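**Limik hand-held gripper kit – my long-term notes**

I've had the Limik since January, so this is an update to my first impressions page, which a lot of you wrote in about (thank you!). Same kit, same handle, a lot more hours on it. The short version is that I still like it and I'd still buy it, but a few of my early opinions have changed.

If you're new to it, the Limik is a hand-held two-finger gripper with a camera on it. You squeeze, the fingers close, and everything you do gets recorded so you can use it to train a real arm later. Jonlow sells it as a full kit: handle, camera mount, two finger sets, a charger and a carry case with foam cutouts. Mine came with one cutout the wrong shape for the charger, and it still annoys me every time I pack up.

**The fingers**

These are the best part, so I'll start with them. The ribbed wedges are soft enough to wrap a bit around whatever you grab, and the darker contact face gives you the grip. I've picked up pens, cable plugs, mugs, a bag of rice (don't ask for a second bag of rice, they don't like it) and plenty of small fragile things. Thin flat stuff is still the weak spot. A sheet of card lying on a smooth table takes me several tries, and I've learned to slide it to the table edge first.

The color is loud. I wasn't sold on the magenta at first, but it makes the fingers really easy to find when I'm scrubbing through footage, and now I'd miss it.

**What the camera gets you**

The lens is wide. Really wide! You get both fingers, the work surface and most of the room behind it, and you should think about that before you start recording in a shared space. I like having so much context, because I can tell at a glance which session I'm looking at without opening the notes.
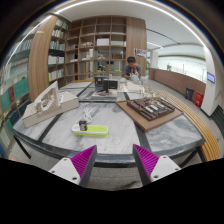 *Limik finger view over a marble-topped table, with a power strip up front and architectural models behind.*

For cluttered tables like that one I'd go slow. Cables are a great test of the fingers and a lousy thing to catch by accident with the plate corners, and model pieces deserve a practice run on something cheap. My habit now is one slow pass over the table with the fingers open, then I start the actual task. The slow pass also gives the tracking something to chew on, and I lose fewer clips that way.

I did a count for this page. Out of my last 400 clips, 11 had tracking bad enough to throw away. My first batch was a lot worse, though I think most of that was me waving the thing around like a flashlight.

**Battery and weight**

I get 102 minutes out of a charge with the screen brightness turned down, and a full recharge takes 58 minutes. So one spare battery covers an afternoon for me. The weight is fine for the first hour, and then my wrist starts to complain – the camera sits far enough forward that you feel it. Jonlow has a wrist brace as an add-on. I bought the Werneck strap instead because it was cheaper and it fits over a sleeve.

**Software**

The Falcão app handles import and trimming. It's plain and it works. Two gripes: you can't rename a batch after you've exported it, and the thumbnail always comes from the first second of the clip, so half of mine show the inside of my jacket. The last update did fix the crash on long recordings, finally.

**Would I buy it again?**

Yes, with the spare battery and the strap from day one. Skip the hard finger set unless you already know you need it. I've used mine twice, and both times I went back to the soft ones before lunch.

If you have questions about mounting the handle on an arm, hold on to them for now. My adapter plate is still on back order, and I'll add a section when it gets here.

*Page updated 16 July 2026*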